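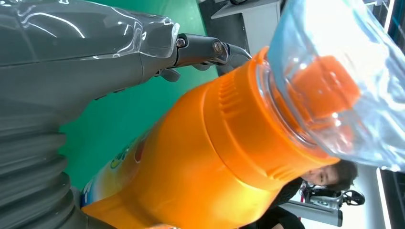 Fig. 7. Orange bottle with ribbed neck, and a clear bottle with an orange cap, in front of a green surface.

Household Materials, Unit 7: Bottles and Closures
Handout for section 16
Kimetti Technical College

Reading before class: course pack, the chapter on blow-molded containers. Bring one empty, rinsed bottle from home with its cap.

Opaque and clear bottles

Colored bottles for household liquids are often made of HDPE. The color is mixed into the plastic before molding, so it does not scratch off. HDPE takes drops well and holds up to most detergents. You cannot see the fill level through a dark or strongly colored wall - some makers leave an uncolored strip down the side for this.

Clear bottles are usually PET. PET is stiffer for its weight and shows the contents, and it also shows glare, dents and dried residue. Do not go by looks alone. Check the resin code on the base, 1 for PET and 2 for HDPE.

Neck and cap

The neck finish is the part that takes the cap. Learn these terms:
Thread - the raised spiral the cap turns on.
Collar - a raised ring at or below the neck.
Ribs - grooves or ridges on a cap that give wet fingers a grip.
Shoulder - where the body narrows toward the neck.

In Fig. 7, find the shoulder, the grooves and the raised collar on the orange bottle. Sketch them in your notebook and label each one.

Lab task

Work at the Zasgate bench. Record the resin code, neck diameter and cap type for your own bottle. Then close it, lay it on its side for 16 minutes on a paper towel, and note any leak. Water only, no detergent.

Hand in the sheet by 03/06/2018.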